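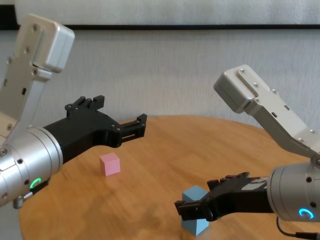 Corina, I read your message twice and I still don't buy the Runent group plan as a bargain. Fifty dollars a year per seat sounds fine until you ask what a seat is. Their help page says "listener" in one paragraph and "device" in the next, and those are very different bills for a house with a phone, a kitchen speaker and a tablet for each kid. A plan ought to be as easy to size up as two small cubes on a round table, and I had to open four pages to price this one.

Corina Fankhauser wrote:
> Has anyone moved over to the Runent group plan yet? We were
> paying for Ladance separately on three accounts and this
> looks a lot cheaper. They say you can bring your playlists
> with you. Gebhard says his all came across in one evening.
> Is there a catch I'm missing?

I can think of a few. Playlists first, as that's what you asked about. I tried the import tool in January with one list of 1,657 tracks. It reported success. Then I went looking for the live recordings and found studio versions sitting in their slots, same titles, same order. If Gebhard only checked the totals, his would look perfect too. Gebhard, did you play any of them? 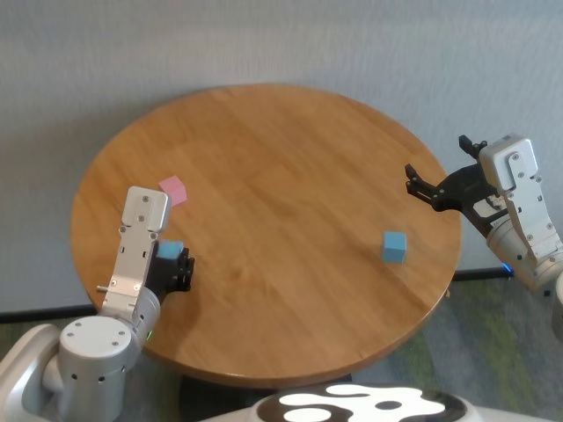
What the group plan leaves out

- Offline downloads are capped at 125 albums for the whole group, not per person. One teenager can eat that in a weekend.
- Everyone has to be at the same billing address. Iona Baxter's son lost access when he went off to college.
- Kids under 13 get a separate app with no search box.
- If the main account's card fails, the whole group goes silent at once.
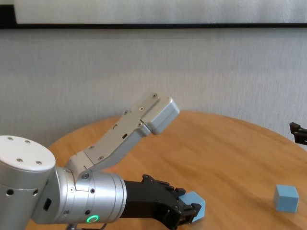 Can you keep your old Ladance library if you cancel?

Only the tracks you bought outright. Anything you saved from the streaming side goes gray the day the subscription ends, so export your lists before you cancel.

As for sound quality, Lies De Haan posted that Runent is "clearly better" on her Imhof speakers. Maybe. She also told us she switched the volume leveling off on the same day, and I'd want to hear both services with it off before I gave Runent the credit. 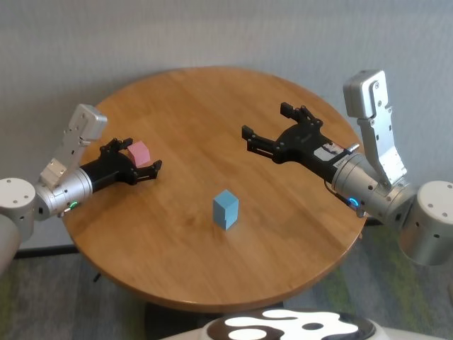 And the price is an opening price. Plutberg did the same thing with their household plan, and Anežka Vondráček got a renewal notice with a new number on it and two weeks to decide. I'd pay month to month if they let you, and keep one Ladance account going until you've listened to your own lists for a while.

If somebody has a bill from a second year of Runent, please post it.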